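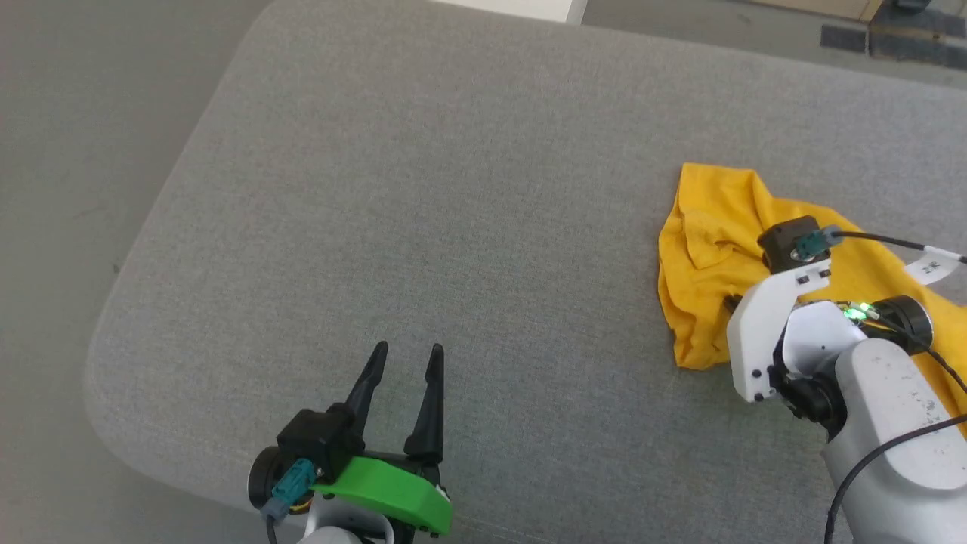
Cloth practice on the gray padded surface. Left gripper waiting, right arm on the yellow towel.

1/ I promised some people a small report about our student project, so I write it as a thread. We are a team of five in the second year and the project is called Covel. The task is to fold one towel with two arms. It sounds like a thing for children, I know.

2/ We began on a normal table, and I do not recommend it. The fingers touched the hard top and the motors complained each time. Traian Buzatu proposed to work on something padded, and since then we lost no more fingertips. We had lost four before.

3/ The two grippers are not twins. The left has the green bracket, the right has the white one. For us it is very practical, when somebody shouts "green is late!" all of us know which side to look at.

4/ Each gripper has its own small camera, with a teal plug. Please, if you build something similar, put a label on your cables on the first day. We did it in week three and it was a sad evening.

5/ Numbers, because Despina Nedelcu will ask me anyway (she is our supervisor and she reads everything). We have recorded 156 attempts until now. 57 of them are good enough to keep. The plan says 2,000, and I prefer not to speak about the plan.

6/ Most of the bad attempts have the same mistake: the gripper presses the cloth well, but it takes two layers when it should take one. After this the fold looks like a cabbage. We try now to come from the side, with the fingers more flat. It is better, but slower.

7/ One attempt takes over 19 seconds if the person who drives is calm. I am not always calm. Traian is the best driver of us, he moves the arms as if he is carrying soup.

8/ The Markier student day is in April and we have a place between the line followers and the team Barbu with their chess arm. We will show one fold, live. If it fails we show it again.

9/ Somebody from Clusarlow asked which towel we use. A thin one is easier to pinch but it slides more. Ours is in the middle. Wash it before, a new towel is too stiff and it keeps the fold from the shop.

10/ I will put the notes about the wrist cameras in another thread, when I have them in order. Questions are welcome, also in Romanian. 2023-03-31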